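Jun 18, 2020

Rain since before breakfast, the soft steady kind, so the beans got their drink and I got a morning with no excuse to go outdoors. I finally sat down with Grandmother's letters, the ones from Beaulieu, and I am ashamed to say how long they have waited in the hall closet. There are 192 of them (I had guessed half that!), tied up in bundles with kitchen string, and the handwriting gets smaller and smaller as the years go by, as though paper were getting dearer all the time, and maybe it was.

I read 16 before lunch. Most are about weather and hens and who was poorly, but there is one from a June when the river came up over the road to Stamley and she and her sister had to stay three nights with a family they hardly knew. She writes that they were given the good bed and that she lay awake feeling guilty over it. That is so like her that I laughed out loud and then had a little cry, and then I made tea.
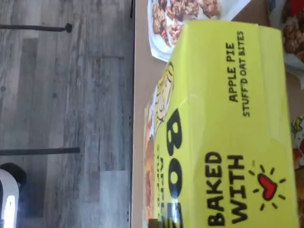 Bobo's apple pie oat bites.

Océane Carrier called in the afternoon and we talked for well over an hour. She is a great help with the French parts, which Grandmother slips into whenever she is cross with someone. I read her one line four times over the phone, spelling out the worst word, and she thinks it is an old country name for a stubborn mule. It was meant for Grandfather, I am fairly sure. We have promised each other to do this again next week, and I am to have the next bundle sorted by then.

I also wrote to Garnet Cloutier at last, to ask whether his mother kept the other side of the correspondence. She moved so many times, first to Zilimville and then out to the coast, that I don't hold out much hope, but it would be a wonderful thing to have the answers as well as the questions.

The rain let up toward supper. I walked down as far as the gate in my old boots, and the whole lane smelled of wet clover. Must remember to buy more string, and to move the letters off the table before the cat finds them.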